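I went to the open day at Lodholm to see what happens to old office computers, a sentence that explains why I went alone. My office sent 35 of them off in February with a cheerful email about sustainability, and I have been carrying a small guilt about mine ever since. It had a sticker of a pineapple on it. I wanted to know it was in good hands.

Lodholm is a refurbishing and parts shop on the far side of Feltcombe, past the tile warehouse and a place that sells only gates. Parking was free and there was a lot of it. At the door you get a name badge, a pair of safety glasses that fit nobody's head, and a coffee from a machine that offers five drinks and makes one.

Our guide was Yavuz Aksoy, who has the calm of a man who has pulled a great many stuck screws. He started us in the storeroom, where shelves of dead towers go up to the ceiling. They can hold 1,000 in there, he said, and then he sighed, so I assume they do. A woman from Kendholm asked whether people leave things inside them. Yavuz said dust, mostly, and once a sandwich bag. With a sandwich? He moved us along.

The benches were the part I had come for. I have owned computers for most of my life and had somehow pictured the inside as darker and more mysterious. What you get is a green board, a lot of blue latches and some cable that looks like it was put in by someone late for lunch. The hard drive, the processor and a stick of memory each have their own spot in a gray tray next to the case, like a place setting at a dinner where I would not know which fork to use. 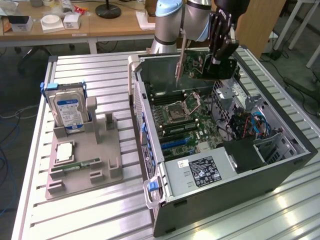
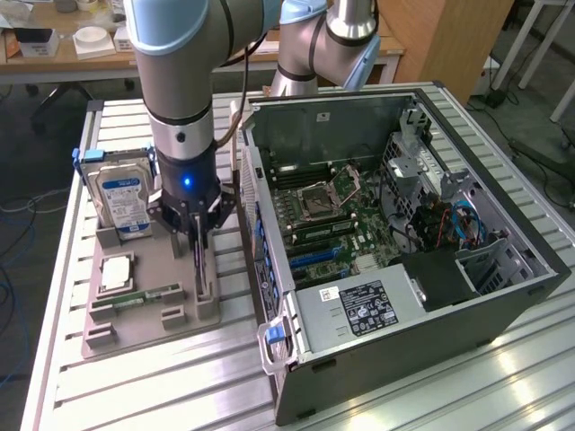 I asked how you know which memory goes with which board. Yavuz said you read the label. I asked about the processor, and he said you read the label, and also you keep your thumbs off the underside. I wrote both of these down as if they were news.

After that came the shop, run by Sönmez, the cable people, who share the building and had put out a table of adapters at 2 dollars each. I bought three. I do not know what they adapt. The raffle prize was a refurbished monitor and it went to a boy who already had one under his arm, so draw your own conclusions about Feltcombe.

I looked for the pineapple on my way back through the storeroom and didn't find it. Yavuz says stickers come off in the first wash - he said it kindly - and that mine was probably a very ordinary machine. Next open day is in the fall. Bring your own coffee.

14 comments | 6 shares

Contact | Copyright Notes from Feltcombe | Back to top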